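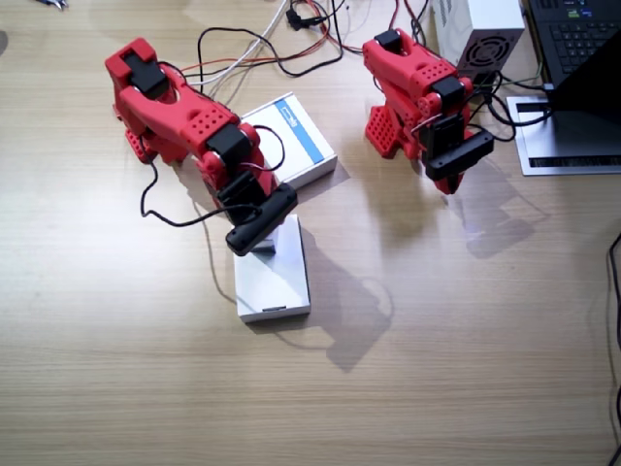

Wer eine Verpackung wegwirft, hat sie meistens keine zehn Sekunden in der Hand gehabt. In der Faltschachtelindustrie weiß man das und arbeitet trotzdem monatelang an einem Deckel. Unbedruckte oder fast unbedruckte Schachteln gelten dabei als besonders undankbar. Auf einer weißen Fläche wie der des flachen Päckchens auf dem hellen Holztisch fällt jeder Fingerabdruck auf, und ein einzelner blauer Streifen, wie ihn die kleine Schachtel dahinter an der Seite trägt, verlangt vom Drucker mehr Geduld als ein buntes Muster. Ein Muster verzeiht einen halben Millimeter Versatz. Ein Streifen, der genau an einer Kante enden soll, verzeiht ihn nicht.

Bei Sorkano, einem mittelgroßen Hersteller am Rand eines Gewerbegebiets, stehen die Muster der vergangenen Jahrzehnte in einem Raum ohne Fenster. 1340 Schachteln sind es, alphabetisch nach Kunden geordnet, von der Tablettenpackung bis zum Karton für Christbaumkerzen. Das Tageslicht hält man fern, weil weißer Karton mit der Zeit vergilbt. Manche Stücke aus den siebziger Jahren sind inzwischen cremefarben, und im Betrieb wird gestritten, ob man sie ersetzen oder so lassen soll.

Weiß ist in diesem Gewerbe keine einheitliche Farbe. Kunden bringen Papierstreifen mit, Fliesen, einmal auch eine Untertasse, und verlangen genau diesen Ton. Frischfaserkarton ist von Natur aus heller und lässt sich sauberer rillen. Recyclingkarton ist innen grau und braucht außen einen Strich, also eine dünne mineralische Beschichtung, damit er überhaupt weiß wirkt. An der Schnittkante sieht man den Unterschied trotzdem. Die Kosmetikfirma Nadance ließ deshalb vor einigen Jahren alle Kanten nach innen umlegen. Das kostete mehr Material, als durch den Recyclinganteil eingespart wurde, und die Konstruktion verschwand nach zwei Saisons wieder.

Die eigentliche Arbeit beginnt mit der Faser. Karton hat eine Laufrichtung, und wer sie missachtet, bekommt eine Schachtel, die sich wölbt. Im Musterbau wird deshalb jeder Bogen vor dem Schneiden leicht gebogen, erst längs, dann quer. In einer Richtung gibt er nach, in der anderen sperrt er sich. Danach kommen die Rillen. Sie werden in den Karton gedrückt, nicht geschnitten, und ihre Breite hängt von der Dicke des Materials ab. Zu schmal, und die Oberfläche platzt beim Falten auf. Zu breit, und die Kante wird rund.

Gestanzt wird auf einer Trutonier, einer schweren Flachbettstanze, die im Betrieb nur »die Alte« heißt. Sie steht auf einem eigenen Fundament, das beim letzten Umbau der Halle als einziges Stück Boden liegen blieb. 635 Stanzformen lagern hochkant in den Regalen daneben, Sperrholzplatten mit eingesetzten Stahllinien und Gummistreifen. Jede ist mit Filzstift beschriftet. Einige der Kunden, deren Namen darauf stehen, gibt es längst nicht mehr. Die Formen werden aufgehoben, solange Platz ist.

Über den Verschluss wird am längsten diskutiert. Eine Stecklasche ist billig und hält, aber nach dem fünften Öffnen franst sie aus. Ein Stülpdeckel wirkt wertiger, braucht jedoch zwei Teile und fast 40 Prozent mehr Karton. Dazu kommt die Frage, wie schnell er sich abheben lässt. Sitzt er zu stramm, hebt man die ganze Schachtel mit hoch. Sitzt er zu locker, fällt der Inhalt heraus. In den Mustern wird der Deckel so lange nachgestellt, bis der Boden langsam und ohne Schütteln herausgleitet. Gemessen wird das nicht - die Leute im Musterbau machen es nach Gefühl und sind sich selten einig.

Der Versandhandel hat die Maße verändert. Früher musste eine Schachtel im Regal stehen und von vorn gut aussehen, heute soll sie oft flach genug für den Briefkasten sein. Das Teehaus Kirkegaard hat sein Sortiment deshalb umgestellt, von hohen Würfeln auf liegende Packungen, in denen die Beutel nebeneinander statt hintereinander stecken. Im Laden, so hört man, nehmen die Kunden die neuen Packungen seltener in die Hand. Beim Porto rechnet es sich. Vorerst werden beide Formen weitergeführt, die hohe in kleinerer Auflage.

Im Januar, wenn das Weihnachtsgeschäft abgewickelt ist, kommen bei Sorkano die Rückläufer auf den Tisch: eingedrückte Ecken, aufgegangene Klebenähte, Abrieb vom Transport. Die häufigste Schadstelle ist seit Jahren dieselbe, die vordere linke Ecke des Bodens. Eine Erklärung dafür hat der Betrieb bislang nicht gefunden. Man hat die Klebelasche verlegt und den Leim gewechselt, zuletzt auch die Stapelrichtung auf der Palette. Im Frühjahr soll ein etwas dickerer Karton ausprobiert werden, zunächst nur für Tee.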